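Packaging and Sorting Forum > Working life > Automation on the floor
Topic: Robot arms came to our bottle return line, what changed for us

kapak_ve_halka
September 25, 2024

Hello all. I work at Sekum, in the return hall in Sarıgül. We receive used plastic bottles from shops, and until June all of the checking was by hand. Then the company put in two arms from Tolari. I promised in another topic that I will write how it goes, so I write it now. English is my third language, please be patient with me.

Before, we were 18 people on a shift. We are still 18, but the work is not the same. The arms take the bottle, turn it and put it in the right box. We prepare the boxes, we take what the arms refuse, and we teach the new bottle types at a table next to the line. I do the teaching table most days.

My shoulders feel better, this I can say without doubt. My head is more tired than before. When I sorted by hand I could think about my dinner. Now I must watch, and watching is heavy work also.

linefour
Thanks for coming back to it. What is the rate? Our manager keeps telling us that an arm does 2,000 bottles in a shift, and I would like to hear a number from a person who stands beside one.

kapak_ve_halka
On the best shift we had 1,432 from one arm. The 2,000 is in the sales paper, and I did not see it with my eyes yet. A good hand sorter in our hall is faster for one hour, but slower at the end of the day. The arm does not become slow at the end of the day.

mudflat
So same people, less sorting, and a machine slower than a fresh worker. I don't see what the workers won. We had this at Clolden. First year, everybody keeps the job. Second year, people leave and they are not replaced. In the end there were four of us walking between machines and apologizing to them.

kapak_ve_halka
I understand this fear and I have it too. We have a paper which says no dismissal because of the arms. It says nothing about people who leave by themselves. I asked about that in the meeting and the answer was long, but it was not an answer.

pellet_and_flake
I'm on the other side, I buy the material. For me the question is the neck ring. Caps and rings are a different plastic from the bottle. Some buyers don't care, they grind everything and float it off in water. Ours wants the bottles with rings kept in a separate lot. Can your arms tell the difference?

kapak_ve_halka
Good question, and it is the largest part of my day! I will write it in steps, how we teach a bottle, because two people also asked me this in private message.

How we teach one bottle type

1. Choose the bottle
I take one from the refused box. It must be a bottle that the arm refused more than once. If it refused one time only, it can be just a bad position.

2. Lay it down on its side
We teach lying down because on the belt they come lying down. The first weeks we taught with the bottle standing, and all that work went to the trash.

3. Bring the fingers to the shoulder, never to the neck
One finger on each side, at the wide part. The neck must stay free in front of the fingertips, so the ring and the threads are open for checking. With this one the cap is gone but the ring stayed on, so for us it goes to the "ring" lot. Red ring on clear plastic is the easy type. A clear ring on a clear bottle is the one that gives me gray hair.

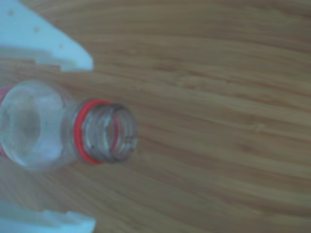 4. Close slowly and look at the shoulder
Thin bottles fold when the fingers close too much. I set the closing by small steps. The old setting from the company was good for thick bottles only, and we told them this in the first week.

5. Repeat it 40 times
Not always in the same place. I turn the bottle a little, I move it near and far. It is boring, yes. Two of us change places after each box so the eyes can rest.

6. Write the name in the list
Everybody gave their own names in the beginning and we had the same bottle three times in the system. Now there is one list, on paper, on the wall.

linefour
Very useful, thank you. Question about step 3. Why not take it by the neck? The neck is the stiffest part. Our hand tools all grip the neck.

kapak_ve_halka
You are right that it is stiff. But then the finger covers the ring and we cannot check it. Maybe with a second camera from the other side it is possible. We don't have a second camera.

pellet_and_flake
I would vote for the shoulder too. A crushed shoulder costs me nothing, it goes in the grinder anyway. A ring in the wrong lot costs me a phone call.

mudflat
Fine, but look at what you wrote. You are teaching the machine everything your hands know. Are you paid for this? Teaching is a different job from sorting. At Clolden we did it for the same money and later the list on the wall belonged to the company.

kapak_ve_halka
For now we get the same money. The people at the teaching table asked for a higher grade and we wait for the reply. Here I agree with you completely, it is different work and it should have a different name on the pay paper.

Where I don't agree is that we won nothing. The woman beside me has bad wrists and she was thinking to stop. She does the teaching table now and she stays. For her it is a real change.

mudflat
Glad for her. I still say get it in writing before the list is finished.

northhall
We get Tolari arms too, they are already in boxes in our yard. How long was it until your people stopped being angry at it? Half of my shift doesn't want to go near.

kapak_ve_halka
Some are angry still. What helped was that anyone may press stop and no one must explain why. In the beginning you had to write a form for each stop, so people didn't press, and then the boxes overflowed. We asked to remove the form and they removed it.

Also ask for the training to be inside working hours. Ours was after the shift the first time, and half of the people went home.

northhall
Noted both. No form for the stop, training inside the hours. Did you get to choose who goes to the teaching table, or did they choose?

kapak_ve_halka
They chose first, and it was only the young ones. Now we rotate, and anyone can say no. The older sorters are better at it in my opinion, they know every bottle by the sound. I will write again when we have the reply about the grade.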